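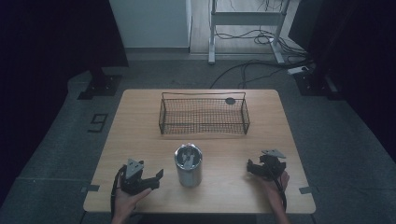 철망 바구니

철망 바구니(와이어 바스켓)는 가는 금속 봉이나 철사를 격자로 엮고 위쪽에 테두리를 두른, 뚜껑 없는 수납 용기다. 영어로는 wire mesh basket이라고 하는데, 저는 그냥 '망바구니'라고 불러요. 이 항목은 제가 집에서 여러 개를 굴려 가며 쓴 경험을 바탕으로 정리했으니 조금 수다스러워도 이해해 주세요!

형태
크게 얕은 것과 깊은 것으로 나뉜다. 얕은 직사각형은 탁자 위나 서랍 안에서 쓰기 좋고, 깊은 것은 수건이나 감자처럼 부피 있는 물건에 어울린다. 제가 제일 아끼는 건 클라나노(Clanano)의 얕은 바구니인데 긴 변이 28cm라 책장 한 칸에 쏙 들어가요. 격자 눈의 크기도 꼭 보세요. 눈이 크면 가볍고 먼지가 덜 쌓이는 대신 동전이나 단추가 쑥쑥 빠집니다(저는 단추 여러 개를 그렇게 잃었어요).

재질과 마감
철에 검은 분체 도장을 한 것, 크롬 도금, 스테인리스가 흔하다. 도장 제품은 색이 차분해서 원목 가구와 잘 맞지만 용접 부위가 긁히면 거기부터 녹이 올라온다. 욕실에 둘 거라면 스테인리스 쪽이 마음 편하더라고요.

금속 캔과 함께 쓰기
뚜껑을 딴 원통형 캔은 망바구니의 오랜 짝이다. 연필, 붓, 나무 숟가락처럼 길쭉한 것은 캔에 세우고, 캔째로 바구니에 넣으면 들고 옮기기가 편하다. 얕은 바구니에서는 캔이 넘어지기 쉬우니 구석에 붙여 두는 게 요령! 납작하고 둥근 물건, 이를테면 컵받침이나 병뚜껑은 바닥에 눕혀 두면 옆에서도 망 사이로 보여서 찾기 쉬워요. 캔을 재활용할 때는 안쪽 가장자리를 꼭 확인하세요. 금속 조각이 휘어 남아 있으면 손을 베기 쉬워서, 저는 펜치로 눌러 접고 줄로 한 번 갈아 줍니다.

손질
미지근한 물에 중성세제를 풀어 솔로 문지르고 마른 천으로 닦는다. 교차점에 물기가 남기 쉬우니 뒤집어서 말리는 게 좋다. 제 친구 오르넬라 펠레그리니는 해마다 11월이면 집 안의 바구니를 전부 꺼내 씻는데, 저는 솔직히 그렇게까지는 못 하고 눈에 띌 때마다 하나씩 해요.

같이 보기
라탄 바구니, 식기 건조대, 서랍 칸막이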